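Tape First, Shelves Later

Most small workshops spend their first spare money on shelving. I think they should spend it on a roll of floor tape.

Shelves hold things that already have a place. The trouble in a shop comes from parts that are between places, set down for a minute and still there on Friday. When I ran the parts room at Wolwood, we had 90 feet of shelving and I could still lose a bumper bracket on an open bench. Karthik Kodikara, who took over from me, sold two of the racks in February and marked up the benches. He has lost fewer parts than I did.

The usual complaint is that tape looks cheap and peels. It does peel. A roll costs less than one shelf bracket, so put down more.
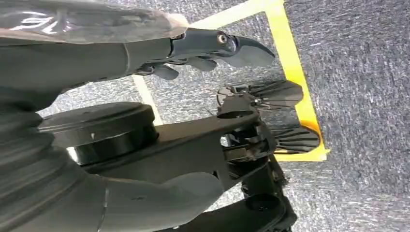
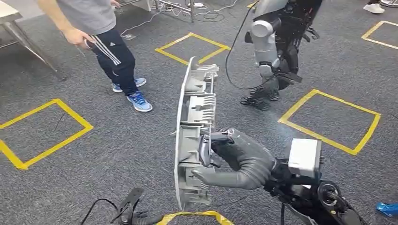
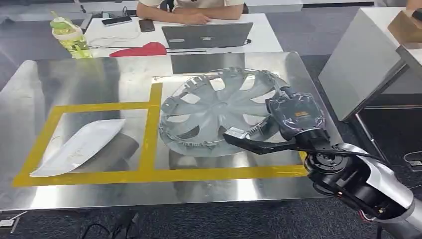

Deciding where the lines go is the hard part, and people put it off. They tape the edges of the bench, which tells you only where the bench ends. A line has to split a surface into areas that mean different things, such as checked and unchecked. On the steel table, yellow tape keeps the wheel cover in one area and the curved white sheet in another, and a person walking up with a third part would have to choose. I would write a word inside each area too. At Wolwood we used a paint pen, and it needed redoing every few weeks.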